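From: Edmund Borkowska
To: the clothing exchange list
Subject: Re: Hangers, and the February swap

Hello all,

Thank you Mairéad for starting this. I answer under your words, I hope this is the correct way on this list.

> We finished the last swap with far more clothes than we could hang. Should we
> buy a second lot of rails, or take fewer clothes at the door? I favour fewer
> clothes. Also, can we please agree on one kind of hanger? The wire ones from
> the dry cleaner are hopeless with winter coats.
>
> Mairéad Hennessy

I also favour fewer clothes. At the last swap we received 1,717 pieces, and I have gone through the sheets twice to be sure of this number. The hall has room for 800 on the rails, if we leave a person with a pram enough space to pass. Everything else stayed in bags behind the stage and people did not look there. I felt sorry for the ones who had washed and ironed their things before bringing them.

My proposal is a limit of ten pieces for each family, and no bedding. Imogen thinks ten is too strict for people with small children, who grow out of everything at the same time. Maybe we can say ten for adults and fifteen for children's sizes. I don't have a strong opinion on the second number.

About the colour tickets: please let us keep them. Garnet wrote that they slow down the door, and this is true in the first half hour. But last year without tickets we had arguments over the good coats, and I would prefer a slow door.

On the hangers I agree with Mairéad. The wire ones bend, and they leave a mark in the shoulders of a wool jumper. I suggest that we keep only plastic or wood, and that the wire ones go back to the cleaner on Brustuson Street, who told me he is glad to take them.
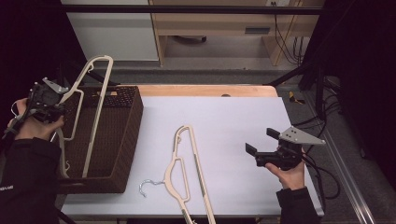 For the trousers we need clips, and here I have a question. We own 209 clip hangers according to the old list, but I found only 2 boxes in the cupboard and they are not full. Did somebody borrow them for the school concert? I'm not cross, I only want to know before we spend money on new ones.

Ashwin has asked if the swap can begin at 9:30 instead of 10. For me it is fine, but then the rails must be up the evening before, and we need the key from the hall office. Who has it now?

Please answer to the list and not only to me.

Kind regards,
Edmund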